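The woman who keeps Skerarbridge's letters moving
12/8/25

She has the kettle on before I've found the doorbell, and by the time I sit down there is fruitcake.
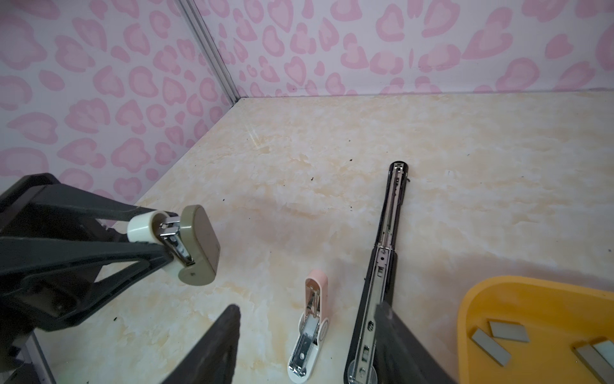

"People think a pen pal club must be for children," she says, cutting me a slice I didn't ask for and am very glad to have. "Ours started with grown-ups, mostly lonely ones, and I was as lonely as any of them."

She had moved to Skerarbridge for her husband's work and knew not a soul. One October she put a card in the window of the Dornent bakery asking if anybody would like to swap letters, proper ones on paper, and left her post office box number at the bottom. Eight people wrote back. She answered every one of them the same night and then, thinking it a bit silly to be the only one having all the fun, began introducing them to each other by mail.

The club now has 610 members, spread from the coast to towns she has had to look up on a map – and she likes to match them herself, which takes up most of her evenings. There's no computer program for it, though her son has offered to write one more than once.

"He means well, my darling boy, but how would a computer know that a retired shearer and a girl doing her nursing exams would get on like a house on fire? I only knew it from the way they both complained about the weather."

I ask what makes a good letter and she has to think about it, stirring her tea for quite a while.

"Something small," she says at last. "What you had for lunch, what the neighbour's dog did. I get new members who feel they have to write something grand, and they labour over it for weeks and never post it. I tell them to write down the colour of the sky and get it in the box."

Stamps are the worry these days. Members pay 60 dollars a year, and that covers the newsletter and a little fund for those who can't stretch to postage. Last year she sent out around 843 introductions, all handwritten, and her wrist has let her know it. She has a cream for that, and a favourite cushion.

Her own oldest correspondent lives in Nuketti, and in all their years of writing they have never met or spoken on the phone. They did plan a visit once, but the floods came and the road was closed, and afterwards neither of them brought it up again.

"I think we were both a little relieved," she says, and pushes the cake plate back across to my side of the table.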